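Open day at Pomitz, December 2021

I'd been on the waiting list for the Pomitz open day since August, so when the email came saying there was a spot on Thursday, December 2, 2021, I swapped a shift, bought a train ticket and packed a sandwich. For anyone new here: I ran a flower shop for years, I now do arrangements for two restaurants and a dentist, and I have a long-standing grudge against washing vases. So a lab that works on whether machines can do household and shop chores? Put me on the list!

The building is out past the ring road, and if you go, don't trust the bus app (it dropped me by a tire place and I walked the last bit in drizzle). Sign-in was quick. You get a sticker with your name on it and a cup of pretty good coffee, and then you're put in a group. Ours was led by Jayanthi Kartha, who talks fast and answers what you asked, even when the answer is "we can't do that yet."

We started with laundry. They have a folding setup called Enix, and it does towels. It does them nicely, too, with square corners and the edges lined up. It took 64 seconds for a hand towel, and the man next to me said his teenager takes longer, which got a laugh. Then somebody asked about fitted sheets and Jayanthi just shook her head. T-shirts are "coming along." I watched one T-shirt come along for quite a while and it ended up more of a roll than a fold, but hey, I've put worse in a drawer.

Next was shelf stocking, run by a program they call Dvorak. Boxes, cans, jars, all good. Bags of chips, not so much! It squeezed one, let go, squeezed it again and then parked its arm and waited for a human. I found that kind of endearing. Asanka Jayawardena, who looks after that part of the lab, told us they had logged over 1,000 picks that week and the bags were behind most of the failures. He'd love it if the whole world switched to boxes.

And then came my favorite part, the flower table. I had no idea there would be one, and I may have pushed to the front a little. Putting cut stems into a vase is a chore they use for testing, and if you've ever done it for a living you know why. Stems bend and petals bruise. Glass is slippery and see-through, and tulips do whatever they like. There was a white tulip lying on the shiny gray tabletop between two vases, and my hands were itching to pick it up.

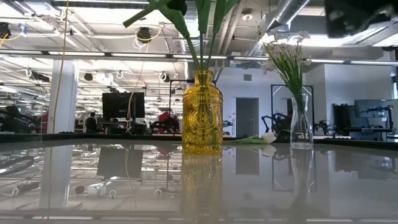
Can a robot do the flowers in a shop yet? Only the simplest bits, and slowly: Asanka said it can get a single sturdy stem into a wide-necked container on a good day, but choosing, trimming and arranging are still jobs for a person.

I asked him about the glass, and he said clear glass is a pain for the cameras, because the software has trouble deciding where it begins. Shiny tables don't help, so they practice on them on purpose. I asked what would happen with ranunculus and he wrote the word down, so if you hear of a robot crushing ranunculus in the spring, that's on me. I also made my pitch for vase washing. Narrow necks, green slime at the bottom, the little brush that never reaches. Apparently a bottle brush job is on their list, but it's a long list.

We finished with a go at steering an arm ourselves, using a handheld controller named Skostus. You get three minutes each. I tried to pick up a sponge and put it in a sink, and I got it as far as the rim. The girl after me did it first try, naturally. She looked about nine.

Would I hire one of these for the shop? For towels and cans, sure, if it cost less than a car. For a Saturday before Mother's Day with 50 hand-tied bouquets on order, I'd still call my sister.

A few practical notes if you're going to the next one. Wear flat shoes, because you're standing the whole time. Coats go on a rack by the front desk. The gift table only takes cards, and the tote bags were gone before our group got there. I did come home with a pencil and a very nice sticker, which is now on my bucket of floral wire.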